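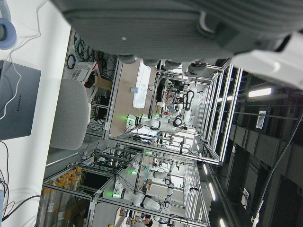

# Can a robot arm take over bag sorting in a small packing shop yet?

**Posted by uden_packing**

We run a two-bench packing shop. The work is light: plastic-wrapped bags of small parts come down a belt, somebody picks each one up, turns it so the label faces out, and drops it in the right bin. Then the bins get swapped, the floor gets swept and the cups get washed. I would like to know how much of that list a machine can do now, at a price a shop our size could justify.

I have read the brochures. Riltidier quoted us for a single arm on a fixed stand with a two-finger gripper. Panasiuk quoted for an arm with a five-finger hand, at a good deal more. Both say their unit will handle "mixed soft goods", and neither would put a rate in writing for bags in clear film.

Some details, in case they matter:

- Volume is 500 bags on a normal shift, more in June.
- Bags are all different shapes. Some are flat, some are lumpy, and the film is shiny.
- The belt is old and the surface is scuffed. It runs at one speed.
- We have 2 people on the line and do not plan to let either go. I want them off the repetitive part.
- Power at the bench is ordinary 240 V. There is no compressed air, so suction cups would mean buying a compressor.

I am also curious about the chores around the job. If the thing can sort bags all day but a person has to stand beside it picking up the ones it drops, I am not sure what we have gained.

---

**coldsolder**

Short version: the picking is close, the turning is harder, and the chores are not there.

I spent most of last winter on a trial with much the same goods as yours. We logged 2,483 attempted picks before we stopped counting. I will not give you our success rate, as it moved every time we changed the lighting and would tell you very little about your own shop. The kinds of failure are more useful.

**Clear film.** Depth cameras do poorly with it. The sensor reads the overhead lights bouncing off the wrap, or reads straight through to the contents, and the arm closes a centimetre too high or too low. Matte covers on the lights helped us more than any software setting. A worn belt can also throw glare back at the camera, so move the lights before you blame the arm.

**Two fingers or five.** A two-finger gripper is simple, strong and cheap to fix. It will pinch a soft bag well enough if the bag has a ridge to pinch. A multi-finger hand can wrap around a lumpy bundle and tuck its fingertips underneath, so the bag sits in the hand and is less likely to slide out. You pay for that with more joints, more wear and more calibration.

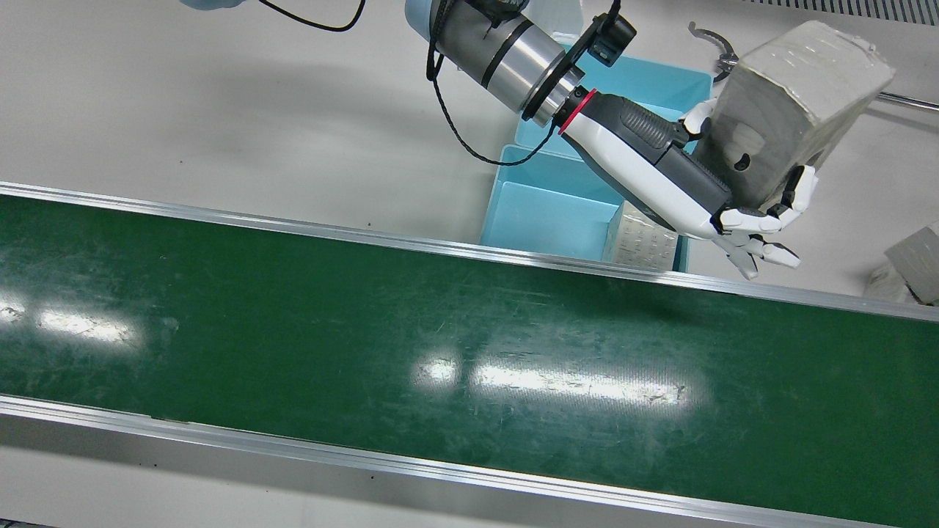 mbrandt_lathe replied that the hand is the wrong place to spend money, and that a slower belt with a side guide would let the cheap gripper do nearly all of it. I half agree. A guide that squares the bags up before the pick point is a weekend job and you should try it first. It does not help with turning the label outward, though, and that step is where our two-finger unit lost most of its time. It had to put the bag down and regrip it from the other side, and every regrip is another chance to miss.

**Drops.** Ask each supplier what the arm does after a drop. Ours carried on and placed nothing into the bin with great care until we added a check on finger position. If the grip closes further than the thinnest bag allows, the hand is empty and the cycle should restart. It is a few lines of logic, but it was missing from the default program.

**Bin changes.** We kept these manual. An arm can lift an empty bin. A full one was over the payload limit of everything we looked at in your price range, once you allow for the weight of the hand itself.

On sweeping: buy a broom. A floor robot will do an open aisle, but it will not get between bench legs or cope with cables on the floor.

---

**tin_kettle**

I went with Riltidier for a different job and they were fine to deal with. Cant comment on bags. Get the training day included, they charge extra if you ask later.

---

**offcut**

I work on the teaching side, where people guide arms through household and workshop tasks and the recordings are used to train a control program. My answer is a bit more hopeful than coldsolder's, with conditions.

The older way was to program every position by hand. It works well when the part is always in the same place, which yours is not. With the newer way you show the arm the job many times, with the bag in many positions, and it learns a general motion. For soft bags this is clearly better. It copes with a crooked bag and will often try again after a miss without being told to.

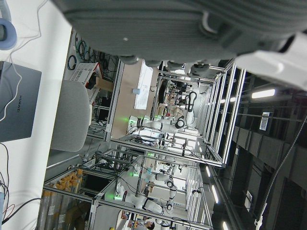

The catch is that what it learns is narrow. A program trained on your bags, your bins and your lights will do your job. Swap the blue bins for grey ones and it may get worse for no reason you can see. Plan on recording fresh examples whenever the product changes, and put that labour in your costing. Plirnomeck's starter kit comes with recording software, and it is usable once you have worked through the manual twice.

As for household-type chores, here is where I would put things today:

- Moving light items from one known spot to another: yes, slowly.
- Folding towels of one size: yes, with patience.
- Washing a cup: it can be shown on a good day. I would not leave it alone with your crockery.
- Tidying a bench with mixed tools, paper and cables on it: no. Loose cables are the worst of it.

For your shop I would do the side guide and the lights first, as already suggested, then ask both suppliers to run a box of your real bags while you watch. Send the ugly ones. Ask for a full hour without a person touching anything, and write down every stop. If they will only send you an edited video, keep your money for another year.

One more thing on safety. Even a small arm needs a proper risk assessment before people work beside it, and "collaborative" on the label does not cover whatever is in the gripper. Allow for a frame with panels around the cell — ours took up more floor than the arm did.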